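Brudside Parish Atlas Group
Minutes of the meeting held on 21/02/2020, upstairs at the Bandara

Written up by me, Eusebio Huaranga, as I had the pen. If I've got you wrong, shout before the next one and I'll change it.

Present: nearly all of us, with Moira and Keith arriving during item 2 (roadworks on the Prurnard road again). Apologies from Anwen and both the Tollivers.

1. Last time's minutes

Agreed, with one change. I'd written that the River Burkier rises in Prurnard parish. It doesn't, it rises in ours, in the wet field above Top Lane, and Keith had sent me two emails and a map to say so. Sorry Keith! It's corrected in the copy on the website, and I've put the grid reference in as well so we don't have to do this again in ten years.

2. The opening page

This took up most of the evening. We want one page at the front of the atlas that says where Brudside is, how big it is and what's next to it, for people who've never been. I'd brought a draft and read it out. It went: Brudside is a parish on the south side of the Burkier valley, with Prurnard to the north and east, open moor to the west and the old county boundary along the south. The population is 560. The parish covers 2802 acres.

Well, you'd think there was nothing to argue with in that, but we managed fifty minutes.

First the acres. Graham wanted hectares, as that's what they use at the school. Moira said her father farmed in acres and so does everybody on Top Lane. We settled on acres with hectares in brackets, and Graham will do the sums. He also asked whether 2802 includes the strip of moor that was moved over to Prurnard when the boundary was tidied up. I had to admit I didn't know, I copied it off the old parish map in the church porch. I'm to find out (see actions).

Then "valley". Keith doesn't think you can say we're in the Burkier valley when half the houses are up on the ridge and drain the other way. I said most people looking at the map would call it a valley. There was a show of hands and valley stayed in, but we'll add a line about the ridge, and Keith is writing it. He has promised to keep it to two sentences.

Population: I was happy with 560 but it does include the caravans at Ford End, which are only lived in for part of the year. Left as it is for now.

3. Boundary walk

Prurnard have written to ask if we'd like to walk the shared boundary together in April, which I thought was really nice of them given the fuss over the footbridge. The whole of our side is 12 miles if you follow it properly, down through the alders and back up by the quarry. That's too far for some of us (me included, with this knee), so the plan is to split it at Ford End and let people do whichever half they fancy, with a pot of tea in between.

Moira would like us to photograph every boundary stone as we go and put them in the atlas with their numbers. Everyone liked that. A few of the stones on the moor side have sunk a fair bit and we'll need somebody who remembers where they were. Keith's uncle was mentioned. 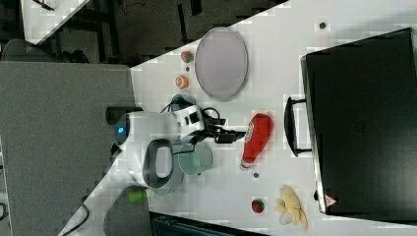 Graham asked whether we have permission to cross the quarry land, and said he wasn't going over that gate a second time without a letter in his hand. Fair point, and I said I'd write to the owners this week. If they say no we go round by the road, and it adds a bit to the second half.

4. Place names

We got through the field names as far as the church and then ran out of steam. Still no agreement on Hob Piece or Hop Piece. The tithe map looks like a b to me and a p to everyone else. We'll print both, with Hop first, and I'll sulk quietly.

Moira had heard from a lady whose grandparents lived at the cottage below the weir, and they always called the bend in the river there the Elbow. None of us had come across it, but it's a lovely name and you can see why when you look at the map. It's going in, marked as a family name, unless anyone finds it written down somewhere else.

5. Money and printing

We have £3000 from the grant, none of it spent yet. The printer's price for the colour version would use nearly all of it, and that's before the big fold-out map. Keith would drop the colour from everything but the maps. Moira would sooner have fewer pages and keep the colour. I don't mind, so long as the fold-out stays, because to my mind that's the bit people will pin up in their kitchens. Going back to the printer for both prices.

6. Anything else

The radiator up here is still stuck on full. I've told the bar.

Graham has a spare large-scale map of the north side if anyone wants it. It's in his car.

Actions
Me: check where the acreage comes from and whether the moor strip is in it; write to the quarry; ask for the two printing prices.
Graham: hectares.
Keith: two sentences on the ridge; ask his uncle about the stones.
Moira: reply to Prurnard and say yes to the walk; thank the lady about the Elbow.

Next meeting is in the same room, date to follow once I've heard from the Tollivers. We finished at twenty to ten.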